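Can a machine tidy my desk yet?

I moved to Skindov two years ago, and since then my Sundays are the same. I wash the dishes, I fold the shirts, and at the end I clean the desk where everybody in the apartment puts things "only for a moment". The desk is the chore I hate the most. So when people tell me that home robots are almost ready, I always ask the same thing: ready for which chore?

In October I spent an afternoon at the open workshop in Allham, where a small team works on a project called Fjeld. They want an arm that can clear a table after school or work. No cooking, no laundry, only pick up the thing and put it where it belongs. I liked that they started with something so modest. I stayed 2 hours and I wrote down every attempt, because I am this kind of person.

The result was 19 good ones out of 21. For a single pen on an open table I find this quite impressive, and I was ready to write a very happy post. But then I asked to see the longer record, and the team was kind enough to show it to me. They had 952 attempts with all sorts of small objects, and the list of failures was more interesting to read than the list of successes. Coins are bad. A sheet of paper is very bad. A pen is one of the easier things – if it does not roll.

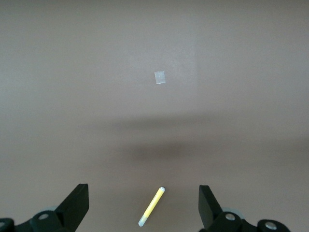

Home and machines

The yellow pen between the two black fingers looks like a task for a small child. There is a lot of free space on both sides of it, and the fingers only have to close. But look also at the little white rectangle farther up on the brown surface. Is it tape or a piece of paper? Should it stay there or go to the trash? I would scratch it with my nail and know the answer in one second. For the machine this is a much harder question than the pen.

At home my desk has cables, a cup, receipts that I need and receipts that I don't need. The closing of the fingers would be the small part of the work there. The big part is to know what each thing is and who will be angry if it disappears.

In the shops I am a little more hopeful. A friend at Betaseo packs the same parts into the same boxes all day, and I can imagine an arm next to her quite soon. She is less sure than me. According to her, the boxes arrive crushed so often that half of the job is to fix them by hand.

I asked the team in Allham when I can buy one for my apartment. They laughed, but in a friendly way, and gave me no year. I will go again when they begin with cups. Until then I clean the desk myself, usually on Sunday evening and usually too late.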